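Course notes, Unit 3: Daylight in small rooms

In this unit we study how a window brings light into a room, and how we can estimate this light before the room is built. Please read the notes before the exercise class and bring your ruler.

Light in a room comes by two ways. One part arrives directly from the sky. The other part arrives after it has touched the walls, the floor or the ceiling. In a corner, the second part is often the larger one. 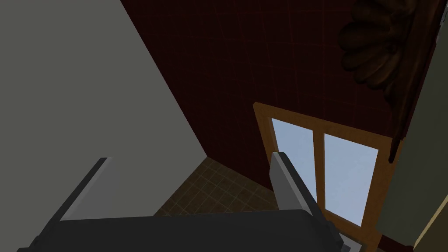

Page last changed: 18 January 2026

We measure the light on a surface in lux. For reading at a desk we take 300 lux as the target in this course. Near the window on a bright day you may find 2,000 lux, and the eye accepts both values without difficulty. For this reason you should not trust your eye, but use the meter.

A white ceiling with a reflectance of 80 percent gives back most of the light it receives. A dark carpet gives back very little. 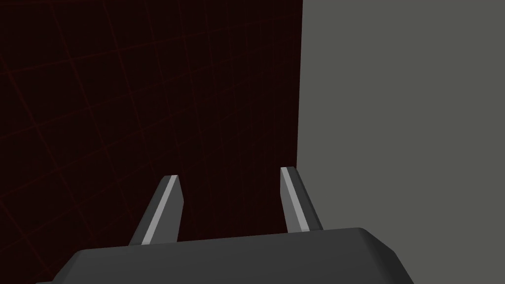

Exercise for February

Take the plan of the Jestwood house from the course folder. Choose one bedroom and mark three points: near the window, in the middle, and in the far corner. Calculate the daylight factor for each point with the Fehr table. Write your values with their units.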